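Do "Eco" Detergent Claims Hold Up? A Household Chemistry Project

August 2019
By Wanda Wilczyńska

Last updated: January

1. Why I picked this

My aunt swears by Druvel, a concentrated laundry powder that costs nearly double the supermarket stuff. The box says it "lifts stains at the fibre" and "cares for our rivers". I wanted to know what either of those sentences means. The first has no test behind it that I could find, and the second could be printed on a box of gravel.

I compared Druvel with Mirnel (a mid-priced liquid) and Baran (the cheapest powder at the shop near campus). I added a plain water wash as a control, which none of the brand websites seem to have thought of.

2. Method

Swatches were cut from one white cotton bedsheet and stained with tomato sauce, black tea or canola oil coloured with paprika. Each stain was left overnight. Every detergent got 5 separate washes on the same cold cotton cycle, dosed by the scoop or cap that came with it. Swatches were pinned inside a mesh bag so they wouldn't vanish into the door seal.
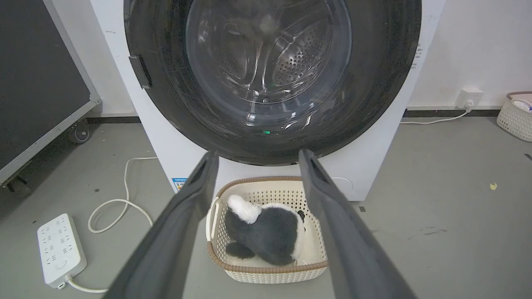

3. Scoring

I scanned the dried swatches on the library flatbed and measured how far each one was from clean sheet, using the colour tool in a free image program. I don't fully trust this. The scanner applies its own correction and I couldn't find a way to turn it off. At least it does the same thing to every swatch, so the ranking should survive even if the raw numbers don't.

4. Results

On tea, Druvel and Baran finished so close together that I wouldn't bet on either. Mirnel was a bit behind. On tomato, all three beat plain water easily and there was no clear winner among them. The oil stain was the only place Druvel pulled ahead, and two of its five oil swatches were worse than Baran's best.

Plain water did better on tomato than I expected. A good part of what we credit to detergent may be the tumbling.
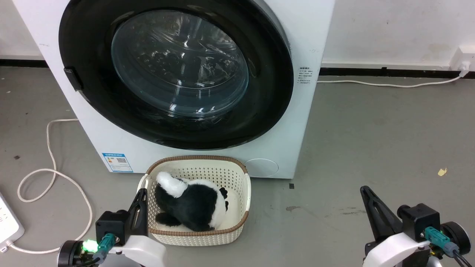
The "fibre" claim I couldn't test at all. I emailed the company behind Druvel and got back a polite paragraph that repeated the box. I asked again for the test method and have had no reply.

For the rivers claim I had only a cheap phosphate strip kit (Tolo brand) and the mixed-up solutions in jars. All three detergents read in the lowest colour band. That tells me Druvel is low in phosphate, but so is Baran, and Baran doesn't put a heron on the packet. The strips say nothing about surfactants or fragrance.

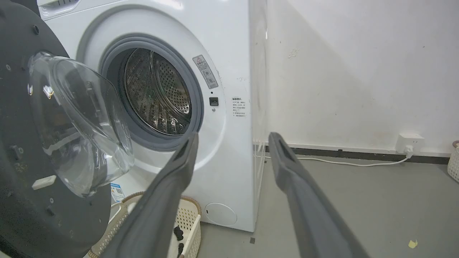
5. What's wrong with this study

Plenty. Five washes is a small number, and I knew which swatch was which when I scanned them. I only used cold water, and a hot cycle might favour the enzymes in the dearer powder. The local water is soft. Anyone with hard water should ignore my tea results entirely.

My tutor suggested I finish by recommending a product. I'd rather not, on this evidence. I have gone back to buying Baran, and my aunt has not changed her mind.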